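Notebook, hand-held grippers, December

Pair two is back together. I had both of them apart on the kitchen table most of the morning and I think the sticky left jaw is sorted, or sorted enough that I've stopped swearing at it.

What I found: the inner pivot on the left side was dragging. You could feel it with the trigger squeezed slowly, a little catch about two thirds of the way shut. Took the cap off, cleaned out a disgusting plug of fluff and grease (mostly fluff, this is what comes of doing nothing but textiles for weeks), put one drop of the Clirov oil on the pin and did the cap back up by hand. Please don't use the long driver on those caps, whoever has been. Two of them had chewed slots.

Then over to the bed for black fabric, still the hardest thing we give them. I went with the knit top because it slides about if the pads don't bite. 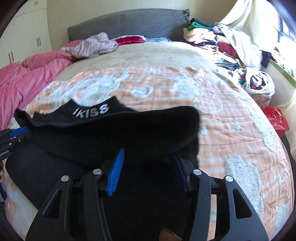

Both grippers on the black top, lifting the near panel.

Things to remember about the blue pads. The ridges clog long before they wear. I used to swap a pad as soon as it started slipping, and Nazanin Jalali pointed out (quite rightly!) that I was binning good ones. So now it's the old toothbrush first, along the ridges and never across, and a new pad only if it still slips after that. Spares are in the Stostalow tin, 16 left. The ones from the Fornau order are a hair thicker and want the stop backed off half a turn, otherwise the jaw closes on the pad before the linkage has finished its travel and the whole thing feels spongy.

Oh, and I've gone back to 200 open-and-close cycles before signing a gripper off. I tried getting away with 51 last time and the catch came back the next day, so that was a false economy. Takes nearly no time with the radio on. 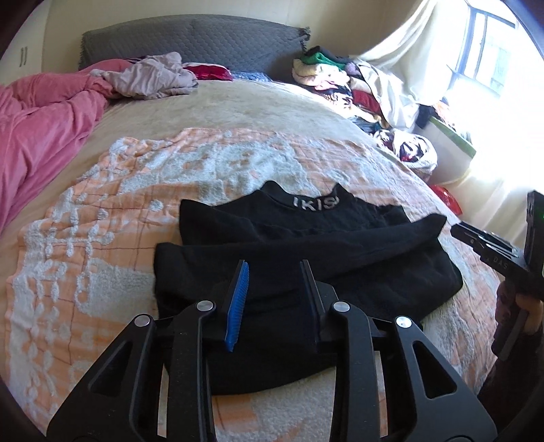
Collars are worth a practice run by themselves. My habit is to come straight down on the fold, and then I get two layers when I only wanted one. Coming in lower and at more of an angle is better, with the jaw only half open. I'd like to write that up properly for the Were sheet but I keep doing it by feel and then can't say what I did.

Still to do: check play on the outer pivots of the other pair, label the chargers, find the small circlip I dropped (somewhere under the cooker, I heard it go). Also the grip on the right-hand one creaks when you twist your wrist. Doesn't seem to affect anything, might just be the two halves of the shell rubbing. Will try a strip of felt tape inside before I start taking screws out again.

Nazanin, if you get to them before me, leave the stop on the left one where it is, I've marked it with a dab of paint.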